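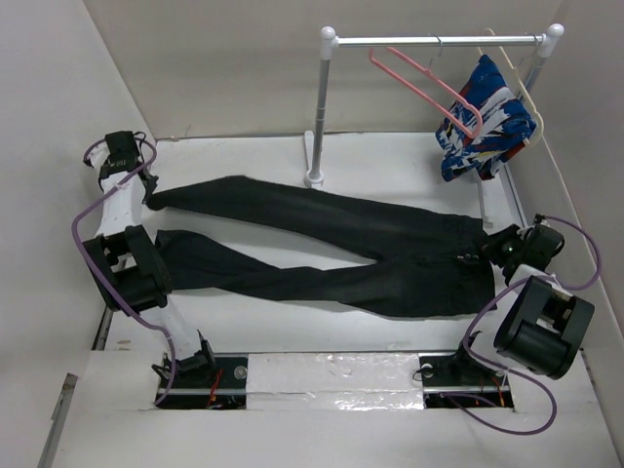

Folding and hanging black jeans

Applies to: straight and slim denim, adult sizes, machine washed
Last revised: July
Maintained by: Rosario Rinaldi

Scope

The procedure covers black denim from the end of the wash to the shelf or the rail. Blue denim can be handled the same way, except for the section on crease fading.

What you need

A flat, light-colored surface, longer than the jeans
A small clothes rack or a closet rail
Trouser hangers with a bar or clips
A soft lint brush
A shelf or drawer at least 11 inches deep

A white or pale surface makes the outline of black fabric easier to read. Seams, hems and twisted legs are hard to see on a dark table. Wipe the surface first, as lint shows on black.

Step 1. Prepare the pair

Check all pockets. Close the zipper or button fly and fasten the waist button. An open fly lets the waistband shift during folding, and the two halves end up at different heights.

Step 2. Lay out flat

Place the jeans lengthwise on the surface, waistband at one end and hems at the other. Right-handed people usually find it easier with the waistband on the right. Let the legs lie side by side with a narrow gap between them at the hem end. If the gap closes partway down, one leg is twisted. Rotate it from the knee until the side seam runs straight.

Step 3. Tension

Hold the waistband at one end and a cuff at the other. Pull lightly until the leg is straight, then release. Repeat for the second leg. Do not pull stretch denim past its resting length. It will creep back after folding and leave ripples at the thigh.

The fabric at the waistband tends to bunch where it is gripped. Flatten it with the palm before going on.

Step 4. Smooth

Work from the seat toward the hems with the flat of the hand. Loose wrinkles should come out in two or three passes. Wrinkles that stay need steam or a warm iron, with the jeans turned inside out.

Step 5a. Fold for a shelf

Fold one leg over the other, matching the side seams.
Tuck the point of the seat in so the long edge is straight.
Bring the hems up to just below the waistband.
Fold in half again, or in thirds if the shelf is shallow.

A finished stack should hold no more than 7 pairs. Higher stacks lean, and the bottom pair picks up hard creases.

Step 5b. Hang

From Step 4, fold one leg over the other and pass the hems over the bar of the hanger until the two halves balance. With clip hangers, clip the hems and let the waistband hang down. The weight of the waistband keeps the legs straight. On a small rack, leave 2 inches between hangers.

Crease fading

Black denim loses color first along its creases. To slow this down:

Wash inside out, in cold water.
Take the jeans out as soon as the cycle ends.
Change the fold line each time the pair goes back on the shelf.
Keep the stack out of direct sun.

Fading that has already set cannot be brushed or ironed out. Dye will cover it for roughly 9 washes, depending on the fiber content.

Troubleshooting

Stack leans to one side: waistbands all face the same way. Alternate them.
Hems do not line up: legs were not straightened in Step 3, or the pair has been altered unevenly.
Shiny patches after ironing: iron too hot, or used on the right side of the fabric.
Bar mark across the thigh: use a thicker bar, or a cardboard sleeve over the existing one.

Changes in this revision

Stack limit added. Step 5b reworded after comments from Derek Haslam and Ziad Rizk.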